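How to Collect a Sample from a Private Well for Laboratory Testing

Bramilcombe Well Water Program
Guidance for owners of private household wells

Purpose of this guide

Public water systems are tested on a fixed schedule. Private wells are not, and the owner of the property is responsible for arranging any testing. This guide explains how to collect a sample for the program's standard household panel, which covers coliform bacteria, arsenic, manganese, hardness and pH. It does not cover testing for fuel, solvents or pesticides. Those tests call for different bottles and should be arranged with program staff.

The guide was prepared by Benedita Barros and reviewed by Selma Trajkovski of the Indar laboratory. It replaces the two-page leaflet that was sent out with earlier kits.

Before you begin

Request a kit from the program office at least one week before you plan to sample. Each kit contains:

One small sterile bottle with a sealed cap, for bacteria. The bottle holds a small amount of white powder, which neutralizes chlorine. Do not rinse it out.
One larger bottle with a red label, for metals. It contains a few drops of acid preservative.
One larger bottle with a blue label, for hardness and pH. This bottle is empty.
A sample form, a waterproof pen and a cold pack.

Place the cold pack in the freezer the night before. Check the date printed on the sterile bottle and ask for a replacement if it has passed. Children should be kept away from the red-label bottle, and gloves should be worn when it is opened.

If your well has been disinfected with chlorine, wait until no chlorine can be detected at the tap and then allow a further two weeks of normal use. A sample taken too early may show a clean result that does not reflect the ordinary condition of the well.

Choosing the tap

The best sampling point is a cold-water tap that is used every day and is connected ahead of any softener or filter. In many houses this is a tap beside the pressure tank. Outdoor hose taps are acceptable for metals and hardness but are a poor choice for bacteria, as the threads collect soil and insects.

Avoid swivel faucets, leaking faucets and taps with a pull-out spray. If the kitchen tap is the only option, remove the aerator and any rubber washer behind it. Owners who wish to know whether a treatment unit is working should request a second kit and sample after the unit as well, marking the forms "before treatment" and "after treatment."

Collecting the bacteria sample

Wash your hands with soap and dry them on a clean paper towel.

Wipe the mouth of the tap, inside and out, with a fresh disinfecting wipe or a cloth dampened with household bleach solution. Allow it to stand for two minutes.

Open the cold water fully and let it run for ten minutes. The aim is to draw water from the well itself – water that has been standing in the tank and pipes will not give a fair result. Reduce the flow to a stream the width of a pencil and do not adjust it again.

Break the seal on the sterile bottle. Hold the cap in your free hand with its inside facing down. Do not set it on the counter, and do not touch the rim of the bottle. Fill to the line marked on the side, leaving the air space above it, and replace the cap at once.

If the cap is dropped or the rim is touched, discard the bottle and request another. Rinsing does not make it usable again.

Collecting the metals and chemistry samples

Leave the water running at the same rate. Fill the red-label bottle to its shoulder without letting it overflow, which would wash out the preservative. Cap it and turn it over gently several times. Fill the blue-label bottle to the very top, so that no air remains under the cap.

Owners of houses with older plumbing may also wish to test for lead. This requires water that has stood in the pipes for at least six hours, and is collected first thing in the morning before any tap is opened. A separate bottle is supplied on request.

Completing the form

Write the time of collection on each bottle and on the form. Give the depth of the well if you know it, the type of casing, and any recent work on the pump. The well number appears on the driller's record. Owners without a record may ask Madalena Morais in the records office to search by street address.

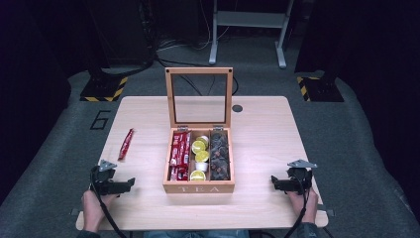
Forms without a collection time cannot be accepted for the bacteria test. The laboratory must begin the analysis within a set period, and staff have no other means of confirming that the limit has been met.

Delivering the sample

Place the bottles upright in a cooler with the cold pack. They should be kept cold but must not freeze. Deliver them on the day of collection, before 2 p.m., to the counter at the Indar laboratory or the drop-off point at the Moreira town office. Bottles left outside after hours will be discarded.

Understanding your results

Results are mailed with a short explanation of each item. The bacteria result is reported as "present" or "absent." If coliform bacteria are present, use boiled or bottled water for drinking, cooking and brushing teeth until a repeat sample is clear. Do not boil water as a remedy for arsenic or manganese – boiling removes water and leaves the metals behind in a slightly stronger concentration.

Hardness is not a health concern in itself, although it affects soap, water heaters and the choice of treatment equipment. A pH result below the recommended range may point to corrosion of pipes and is a good reason to add the lead test.

Keep every report. A single result describes the well at one time only, and a change between reports is often more useful than any one number. The program recommends a bacteria test each year, preferably in September or after heavy rain, and a full panel whenever the pump is replaced or the water changes in taste, color or smell.

Questions about sampling should be directed to Idalina Gouveia at the program office. Questions about a printed result should be directed to the laboratory, quoting the number at the top of the report.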